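Grurkolley Fashion Show

The Grurkolley Fashion Show was a charity clothing show held each June in the town of Clamudport. It was put on to raise money for the upkeep of the Grurkolley, a former dance hall on the harbor side of town, and it is usually described in local writing as the event that saved the building. The evidence for that claim is thin.

Origins

The show is generally credited to Aníbal Ñahui, who ran a secondhand clothing store called Vomance two doors from the hall. According to the printed programs, Ñahui proposed the idea after the hall's roof was declared unsafe. A competing account, repeated in several letters to the town paper, holds that the tenants of the hall had already planned a clothing sale and that Ñahui only added the runway. Neither version is backed by anything written down at the time. The earliest surviving program is from the second show, and it calls the first one "legendary" without saying who took part. 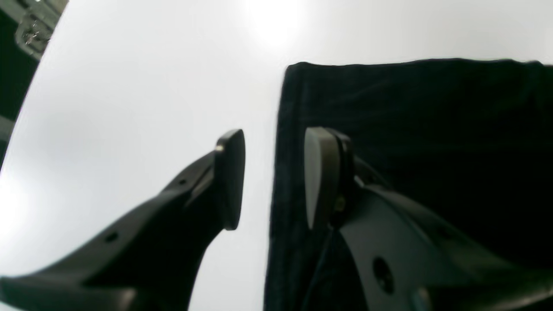 Clothes for the show came mostly from the racks at Vomance and from closets around town. Models were local residents and were not paid. Each outfit was priced on a card, and anyone in the audience could buy it at the end of the night. Later programs say that "hundreds" of pieces were sold every year, a figure that is hard to square with a running order that never listed more than 31 outfits.

Money raised

The most quoted number is $2,558, said to be the profit from the best year. It appears on a plaque inside the front door and has been copied from there into most later accounts. The plaque does not say which year is meant, or whether the cost of renting chairs and lights had been taken out first. The hall's own books show a smaller deposit that summer, although some of the cash may have gone straight to the roofer.

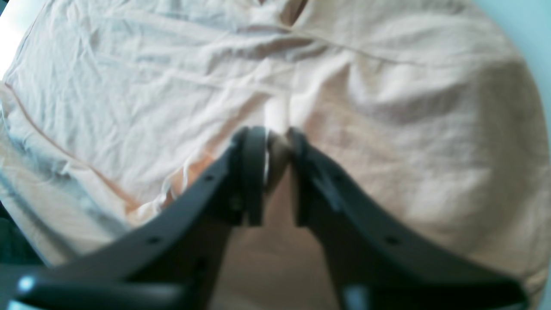
The Hegazy dispute

In its later years the show took on a sponsor, the dry cleaning firm Hegazy, which pressed the donated clothes for free and had its name on the tickets. Supporters said this brought in a bigger crowd. Critics pointed out that ticket prices went up the same year and that the seating plan stayed the same - so it is not clear where a bigger crowd would have sat.
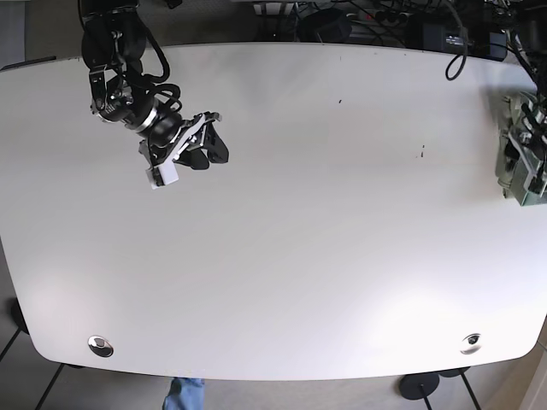
The firm left after two shows. Ñahui told the paper that the split was friendly. Hegazy never gave a reason, and the often repeated story about a scorched wedding dress has no known source.

Decline and legacy

The show ran 11 times in all. Vomance closed soon after the last one, and the hall was later leased to a dance school, which paid for most of the repairs that can be traced through building permits. A notice posted at the hall on September 8, 2020 thanked "everyone who walked the runway and kept these doors open." The permits suggest that rent did more of that work than ticket sales. Even so, the show is remembered fondly in Clamudport, and a few of the handwritten price cards are kept in a drawer at the town library, where they can be seen on request.
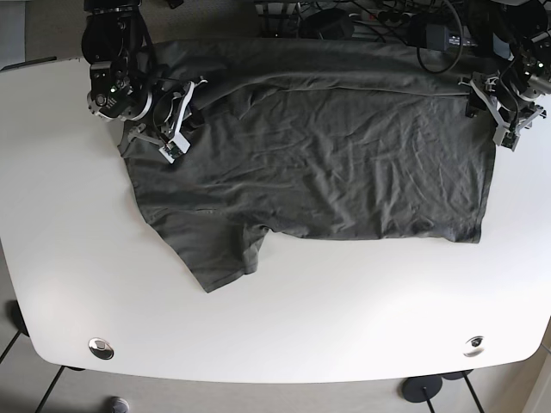
A dark gray T-shirt, partly folded, on a white table.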